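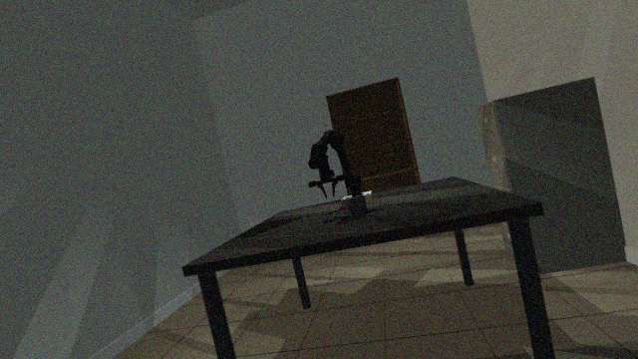 Minutes of the campaign planning meeting for Derese breakfast oats, held at the Larnesness office on 29 April 2023. Gareth Marsden chaired and Freya Wragg took the notes. Apologies were received from the media buying team at Graltano. The first item was the look of the summer spots. Gareth wants every set kept plain, and for the tabletop he asked for a thin slab in nearly black, on four straight dark legs, with a bluish-gray wall behind it. Freya thought the tiled floor would suit the kitchen scenes as well. It was agreed to keep the dark table and to decide on bowls and spoons once the packaging colors are final.

Minutes of the previous meeting
Approved with one correction. The radio spots are to run in Flitstead and the surrounding towns, and not in Flitstead alone as recorded.

Campaign line
Two lines are still under consideration: "Up Before the Bus" and "First Things First." Gareth prefers the first because it points to a time of day. Freya said that store managers had liked the second one better and that it fits more easily on a shelf card. The client has not given a view. Both lines will go into the test survey and the choice will be made at the May meeting.

Casting
The client has asked for working people in place of a celebrity. The draft scripts feature a bus driver, a school nurse, a baker and a swim coach, giving four films of the same length. Freya asked that the baker script be rewritten, as it spends too long in the shop and the product comes in very late. Gareth will speak to the writer. Casting will be done locally if enough people come forward in Larnesness. If not, the agency in Flitstead will be asked to send names.

Survey results
Freya reported on the first survey of regular buyers. There were 91 completed replies, fewer than hoped but enough to go on with. Most people who replied eat breakfast at home on workdays. Several said they did not know Derese made a plain version without sugar. Gareth asked that the plain version appear in at least one of the films. Agreed.

Media plan
Graltano sent a draft plan before the meeting. It puts most of the spending into online video, with a smaller share for radio and nothing for outdoor. Gareth said the client would expect bus shelters, given the first script. Freya will ask Graltano for a revised plan with shelters included and the radio share left as it is.

Store displays
The shelf cards from last year were too tall for the smaller stores and many were never put up. A shorter card will be made in two sizes. The printer needs final artwork before the packaging is approved, so the cards will show the bowl and the name only.

Actions
Gareth: baker script, client view on the two lines.
Freya: revised media plan, shelf card artwork, call for local casting.

Next meeting
To be held in May at the Larnesness office. Freya will send out the time.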